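Ellberg Bench Automation Help

Print this page | E-mail this page

Arm keeps pushing down after the wrist camera drops out, broke a tube

Posted 17th February by slowbench

We have an Okora arm at a small teaching lab in Nalcombe. It puts a glass tube into a rack, lets go, picks it up again and moves it to another hole. The rack stands on a table with a black cover and there is a beaker next to it which the arm isn't supposed to touch. This worked for 1,350 cycles with no trouble worth writing down. Then it broke a tube, and a few days later it broke another one.
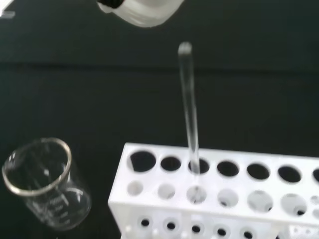
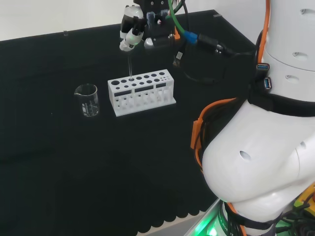
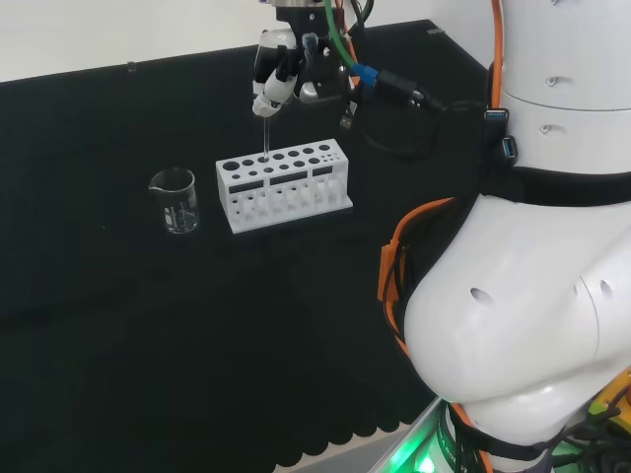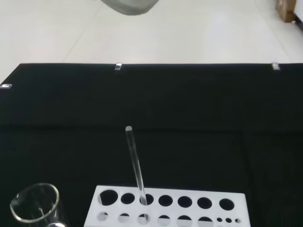 Both times the log shows fault 891, which the manual lists as "wrist camera lost". The arm is supposed to stop on that fault. It didn't stop, it finished the downward move. The tube was not over the hole yet, so it hit the top plate and cracked a little way below the fingers. The pieces stayed mostly on the table, but some went on the floor. I was standing close enough the second time that I didn't like it.

What I have tried so far:

- Restarted the controller and the Ghasemi vision software. No change.
- Checked the rack position against the taught position. It is where it should be.
- Slowed the downward move to 70 percent. It still faulted, only later in the move.
- Ran the insert with no glass in the fingers, straight up and down. I did this 10 times and got no fault.

That last one confuses me. With no tube in the fingers and no sideways travel, it is fine. When it does the full path, from pickup over to the rack and down, I get 891 every so often. There is no pattern in which hole it is going to.

I have two things to ask. What makes the camera drop out? And why does the arm carry on when it does? I would like to have students near this again in April.

Print this answer | E-mail this answer

Posted by torque_and_tea

It's the cable. It is always the cable. Replace it.

Print this answer | E-mail this answer

Posted by gantryside

I would look at the cable too, but please don't just buy a new one and go back to running. You have two separate problems, and the second one is the one that can hurt somebody.

First, the dropout. Your test with no sideways travel tells you a lot. Straight up and down hardly turns the wrist. The full path does turn it, and everything that runs along the arm gets pulled each time. Do this with the arm powered but held still, and no glass anywhere near it:

Open the live view from the wrist camera. Move the camera lead by hand near the connector, gently, and watch the view. Then do the same at each strap and each place where the lead bends. If the view freezes or goes black you have found the spot. If it doesn't, jog the wrist slowly to the end of its travel in both directions and watch again. Look at how much slack is left at the far end. There should be enough that you can still lift the lead away from the arm with a finger.

On ours the lead was fine and the strap was the problem. Somebody had pulled it tight to make things look neat, so the lead could not slide under it, and the plug took the whole load. We moved the strap, left a loop on the wrist side, and put the first fixing point on the wrist housing itself so the plug never sees any pull. The same lead is still in use.

You should also check whether the camera shares a hub with anything else. If it does, plug it straight into the computer for a day and see if 891 goes away. A hub that is short on power will drop a camera when something else on it wakes up, and in the log that looks just like a bad lead.

While you are there, go over the wrist for loose ends. Your second and third photos both have a small black plug hanging under it. I can't tell what it belongs to. Find out, and then connect it or tie it back, so it can't catch on a tube or on the lip of a beaker.

Second, the arm carrying on. On the Okora controllers I have used, a camera fault goes to the vision software first. The software then has to ask the arm to stop. If the downward move was already sent as one long move, the arm will finish it unless the stop request is set up to cancel moves in progress. Look in the Ghasemi settings for what happens on camera loss. Ours had a choice between "hold after move" and "hold now", and it came set to the first one. I don't know if your version calls it the same thing.

Whatever that setting says, I would make these changes before putting glass back in the fingers:

Break the descent into short steps and check for a fresh camera frame before each one. If the frame is old, don't send the next step.

Set a force limit on the last part of the move. Ask the arm maker what the lowest usable limit is for your model. A tube going into a clear hole needs very little push, so it can be set low.

Test it by unplugging the camera on purpose in the middle of a descent. Use a plastic tube, with people standing back and one hand on the stop button. Do it until you trust it, and do it again after every software update.

Until that test passes, I would keep everybody out of reach of the arm whenever it is moving, and wear eye protection. Sweep the floor as well as the table. Small pieces of glass are hard to see on a light floor, and they get into the folds of a table cover too.

Print this answer | E-mail this answer

Posted by slowbench

Thanks to both. I found the setting and it was on "hold after move". I changed it and did the unplug test with a plastic tube, and the arm stopped partway down.

On the dropout, I can make the view freeze by moving the lead near the strap at the elbow, but not every time. I have loosened the strap and ordered a spare lead anyway. The short steps are not done yet. I will post again when it has run for a while with the full path.

Posted by torque_and_tea

Told you. Cable.

Print this page | E-mail this page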